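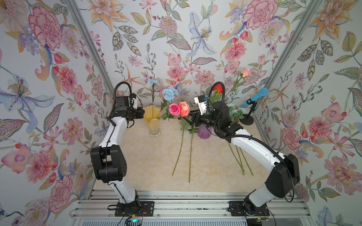 Maltatville opens its Flower Corner in Flemdale, with artificial stems, plenty of vases and time to play with both

FLEMDALE, July – Maltatville, the homewares shop that has been filling the windowsills of Flemdale with colour for 24 years, is delighted to announce the opening of its new Flower Corner, a small and very flowery place at the back of the shop where anybody can come in, choose a vase, choose some artificial flowers and have a go at putting the one into the other until it looks right.

The idea came, as a good many of ours do, from listening to customers at the till. Over and over we heard the same thing from people holding a bunch of artificial roses: they looked lovely in the shop, and then they got home and stood in the vase like a row of pencils. We would explain about bending the stems and fluffing the heads, and people would nod politely, and we knew very well that they would much sooner try it for themselves with somebody friendly close by. So we have made room for exactly that, and we are very pleased with how it has come out.

A little room full of flowers

Visitors will notice the wallpaper before anything else. It goes across the back and along both of the angled sides, on a pale bluish-white ground, and it is printed all over with pink carnations, peonies, dahlias, orange and blue lilies, daisies, leaves and little red berries, all in a soft watercolour style. We did wonder whether it might be too much (there were long conversations over tea, and at one point a very sensible plain cream was nearly ordered), but everybody who has put their head round the corner since has told us to leave it just as it is. Regulars already have their favourites. The big pink-and-red carnation high up on the left has its admirers, and so does the pale blue lily further down on the same side, with its cluster of yellow in the middle.

The table is a good deal quieter, and we wanted it that way. The top is a pale beige with a marble pattern, calm enough that the vases and flowers set out on it have room to be looked at, and light enough that you can see what colours you are putting together. Several of us have since gone home and taken the patterned cloth off our own tables, which we had not expected.

Flowers that stay put all year

We know that artificial flowers are not to everybody's taste, and we would never try to talk a keen gardener out of a fresh bunch from the garden. But there are a great many homes where they make perfect sense: the north-facing hallway, the bathroom shelf, the house with a curious cat, the family where somebody sneezes from March until the end of summer. They also suit anybody who likes to change their mind, as you can take an arrangement apart and start again as often as you please, and the stems will be none the worse for it if you treat them kindly.

To go with the opening we are bringing in a new range called Győri, chosen by the shop team over the spring. It has 70 different stems in it, from single roses to trailing greenery, and they are sold one at a time so that you can build up a vase slowly. We have always been a bit against the ready-made bunch, and it is nice to be able to say so in print. The Daltumitz vases, which have sold so steadily for us, will be kept on the shelves next to the stems so that you can try one against the other before you buy.

Arranging mornings through July

All through July we will be holding arranging mornings for small groups, with 4 places at each so that nobody is left waiting for the scissors. They start at 10 and go on until noon, and they are meant for complete beginners as much as for people who have been doing the church flowers for years. Stems and a vase are lent to you for the morning. If you fall in love with what you have made, you can buy it as it stands and we will wrap it for the journey home. If you would prefer to take it all to pieces and go away with only the practice, that is perfectly all right too.

For those who cannot make a morning, our team has put down the advice we give most often:

- Bend the stems a little before they go in. A gentle curve does more for a rose than any amount of fussing afterwards.
- Start with the tallest piece and work downwards.
- Let two or three heads lean over the rim of the vase.
- Put the same flower in more than once. One of everything tends to look like a sample card.
- Walk to the other side of the room and look at it from there, then come back and move the thing that is bothering you.
- Dust with a soft, dry paintbrush, or a hairdryer on its coolest setting.

Children are welcome in the Flower Corner with a grown-up, and there is a box of shorter stems for smaller hands. The glass vases stay on the higher shelf, and we would ask families to let us fetch those down.

Coming along

The Flower Corner is open whenever the shop is, and there is no charge for using the table outside the arranging mornings. Places at the mornings can be booked in person at the counter, with a limit of 2 places for each booking so that they go round fairly. There is step-free access from the street, and a chair can be brought to the table for anybody who would like to sit down while they work.

About Maltatville

Maltatville is an independent homewares shop in Flemdale selling vases, artificial flowers, table linen and candles. Press visits to the Flower Corner are welcome and can be arranged at the counter during opening hours.

24 shares | 2 comments

© Maltatville, Flemdale. All rights reserved. | Contact us | Back to top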